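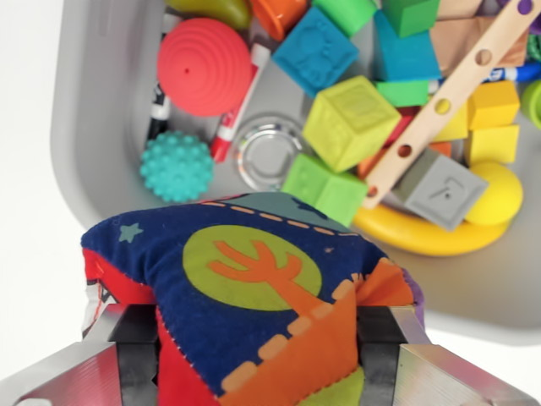 Stoseck Early Learning Rooms
Toy and Materials Renewal, interim report to the Trastwood Fund
Prepared by Catríona Keogh, 26 February 2024

1. Period and status

The report covers work from the start of the grant to the end of the first sorting round. Sorting is complete at both sites. Cleaning is complete at Stoseck and under way at Zarley. Purchasing has started for two of the five categories. No change to the end date is requested.

2. Stock review

All loose play materials were taken off the shelves and passed through a single sorting point. The register now holds 747 items. Of these, 83 were withdrawn, mostly for split seams, perished rubber or missing parts. Withdrawn items were bagged by category and entered in the register before disposal, so that replacements can be matched to losses.

Before the project, small toys were stored by size. Blocks, sensory pieces and markers went into the same open bins, and staff emptied a whole bin to reach one item. The mixed bins are being phased out. They remain in use at the sorting point only.

3. Categories

Soft blocks and cloth toys. Stuffed fabric cubes are the largest group of textile items. Each is checked along every seam by hand, squeezed to show gaps in the stitching, and then machine washed in a mesh bag. Cubes with printed faces are washed inside out where there is an opening and cold where there is not. Items with a rattle or a squeaker are surface cleaned only. Two wash cycles were tried, and the shorter one left the filling damp at the center after a night on the rack. The longer spin is now standard.

Sensory pieces. Spiky balls and ribbed pieces collect dirt between the nubs and ridges. A soft brush and warm soapy water are used, followed by air drying. Anything with a hole is pressed out and left with the hole facing down. Pieces that still release water the next day are withdrawn.

Markers. These are no longer kept with toys. Dry markers are thrown out at the weekly check. Ink transfer to cloth items was the most common stain recorded, and most of it did not come out in the wash.

Hard blocks. Wiped and inspected for cracks. Few losses.

Puzzles and board games. Sorting finished late because sets had been split between the two sites. Floarea Sârbu has matched the sets and holds the list of those still incomplete.

4. Expenditure

The award is 2000 euro. Spending to date is 1442 euro, covering lidded storage, mesh wash bags, drying racks and the first order of cloth blocks from Ó Gríofa. The balance is held for sensory pieces and labels. Invoices are filed under the grant reference and can be sent on request.

5. Problems

The first delivery of storage tubs had lids that did not fit the shelf height at Zarley. Eoin Moynihan lowered one shelf in each bay. This took staff time but no grant money.

Picture labels were printed on plain paper and did not survive cleaning. A laminated set is on order.

6. Next steps

Cleaning at Zarley to be completed. Second order to be placed once Malachy Ó Conaill has confirmed the sensory list with room staff. Final register and accounts to follow in May.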